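Ticket: episodes rejected on upload, Plillero cell
Opened by Sihan Lu, June 26, 2018

Hi all! I've been recording bottle episodes on the two-arm cell, and 41 of them bounced with "stream length mismatch". Playback looks fine to me (I watched 4 start to finish). Restarting the recorder did nothing, and I'm stuck well short of our 1,000. One wrist view and one from the fixed camera:

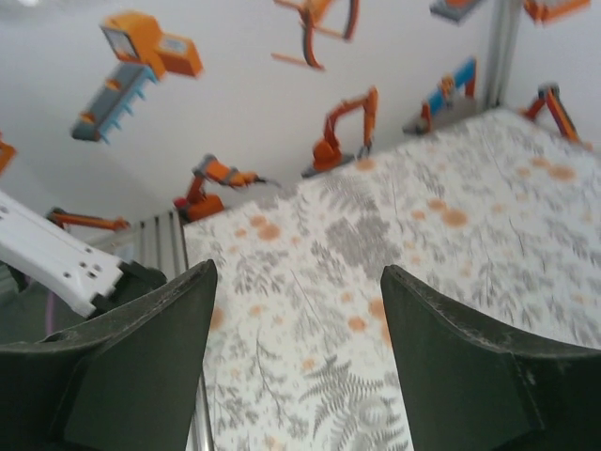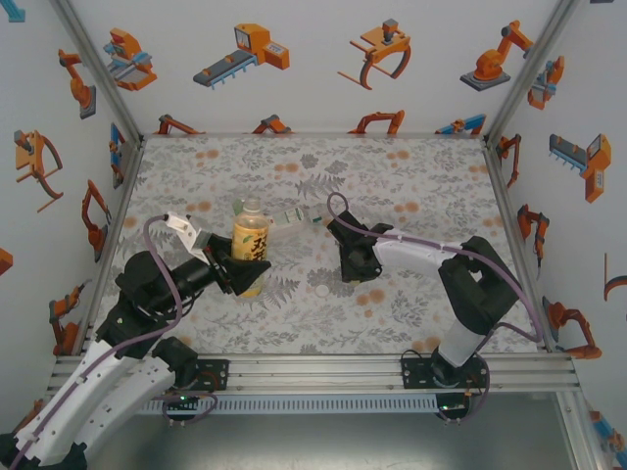 Virgil Zamfir: Check the clock on the wrist stream first. If it drifts, the uploader tosses the whole episode. Resync, record one short one and send me the log. Please don't delete the rejects, I can probably trim them.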